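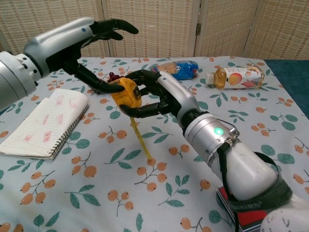

Wer nur die gelungenen Durchläufe behält, bringt dem Modell nicht bei, wie es aus einer schiefen Griffposition wieder herauskommt. Der Einwand kam schon in der Vorstellungsrunde, aus der zweiten Reihe, und beschäftigte die Besuchergruppe bis zum Nachmittag. Die Gastgeber von Skemetti widersprachen nur teilweise. Fehlversuche werden dort aufgehoben, aber getrennt abgelegt und bislang nicht in das Training gegeben.

Besuch bei Skemetti, Mai 2022

Skemetti betreibt eine Halle zur Aufzeichnung von Vorführdaten für zweiarmige Manipulation. Der Rundgang dauerte mit Diskussion knapp vier Stunden. Teilgenommen haben Leute aus Instandhaltung, Sondermaschinenbau und zwei Hochschulen. Der folgende Bericht beschränkt sich auf den Ablauf der Aufzeichnung und auf die Fragen, die dabei offen blieben.

Aufbau der Plätze

Die Arbeitsplätze sind durch Stellwände voneinander getrennt. An jedem Platz steht ein Tisch mit wechselnder Decke und wechselnden Gegenständen. Am Platz, an dem die Gruppe am längsten stand, war die Decke graublau mit orangefarbenen Beeren, darauf unter anderem ein aufgeschlagenes Spiralheft, eine liegende Saftflasche und eine zerknitterte Snacktüte. Bearbeitet wurde ein gelbes Rollbandmaß. Die rechte Hand hielt das Gehäuse, die linke war mit gespreizten Fingern dicht davor, ein Stück Band hing heraus.

Die übrigen Gegenstände gehören nicht zur Aufgabe. Sie liegen nach einem Plan auf dem Tisch, der vor jedem Block neu gezogen wird, ebenso die Decke. Gemusterte Decken sind ausdrücklich erwünscht. In der ersten Serie vom Februar war auf einfarbigen Flächen aufgezeichnet worden, und das daraus trainierte Modell griff auf bedrucktem Stoff wiederholt neben das Objekt.

Steuerung und Aufzeichnung

Die Arme werden ferngeführt. Die Bedienperson trägt Handschuhe mit Winkelsensoren, die Umrechnung auf die Robotergelenke übernimmt eine Software namens Turus. Gespeichert werden Kamerabilder, Gelenkwinkel, Motorströme und die Sollwerte der Bedienung, alle mit gemeinsamem Zeitstempel. Kraftsensoren in den Fingerspitzen gibt es nicht. Der Kontakt wird aus den Motorströmen geschätzt, nach Auskunft der Technik für harte Gegenstände brauchbar, für Folienverpackungen kaum.

Eine Vorführung am Bandmaß dauert im Mittel 35 Sekunden. Nach 40 Vorführungen wird der Tisch umgeräumt und die Bedienung gewechselt. Der Wechsel dient der Streuung: Jede Person greift etwas anders, und diese Unterschiede sollen in den Daten enthalten sein. Die Nachfrage, ob man damit nicht auch schlechte Gewohnheiten einsammle, wurde bejaht. Eine Bedienanleitung mit verbindlicher Griffart hatte Skemetti zunächst geschrieben und später zurückgezogen.

Zum Bandmaß im Besonderen

Das Bandmaß gilt in der Halle als schwierige Aufgabe. Das Gehäuse muss fest gehalten werden, ohne dass ein Finger den Bandaustritt blockiert. Gleichzeitig muss die andere Hand ein schmales, federndes Ende fassen, das sich bei zu geringem Druck entzieht. Beide Hände arbeiten auf engem Raum und verdecken einander die Sicht. Die Blickrichtung der Kamera in Brusthöhe hilft nur begrenzt. Ein Teilnehmer aus dem Sondermaschinenbau regte eine zusätzliche Kamera am Handgelenk an. Sie ist vorgesehen, bisher scheitert es an der Kabelführung.

Für diese Aufgabe lagen am Besuchstag 631 Vorführungen vor, davon 379 als brauchbar eingestuft. Die Einstufung erfolgt von Hand in einem Werkzeug namens Iturra. Zwei Personen sehen jede Aufnahme unabhängig voneinander durch, bei abweichendem Urteil entscheidet eine dritte. Häufigster Ausschlussgrund ist ein zurückschnellendes Band, gefolgt von Aussetzern in der Zeitsynchronisation. Letztere ließen sich vermutlich automatisch erkennen, ein entsprechender Filter war noch nicht im Einsatz.

Diskussion der Fehlversuche

Am Nachmittag kam der Einwand vom Vormittag erneut auf. Der Vorschlag aus der Gruppe lautete, abgebrochene Vorführungen am Fehlerzeitpunkt zu teilen und die Korrektur als eigenes Beispiel zu führen. Skemetti hat das mit einer kleinen Teilmenge versucht. Das Problem lag in der Markierung: Der Zeitpunkt, an dem ein Griff misslingt, wurde von den Prüfenden sehr unterschiedlich gesetzt, teils mit mehreren Sekunden Abstand. Ohne einheitliche Regel sei der Nutzen nicht messbar. Eine Regel auf Basis der Motorströme wird derzeit erprobt.

Weitergabe der Daten

Abnehmer des Datensatzes ist zunächst das Verbundvorhaben Plellness, das Hilfsaufgaben in Haushalt und Werkstatt untersucht. Das Ablageformat ist abgestimmt, die Lizenz für Dritte nicht. Auf die Frage nach einem Testdatensatz für die Hochschulen wurde auf den Abschluss der laufenden Serie verwiesen. Die Vortragsfolien gehen den Teilnehmenden per E-Mail zu, die Liste der Ausschlussgründe liegt als Anhang bei.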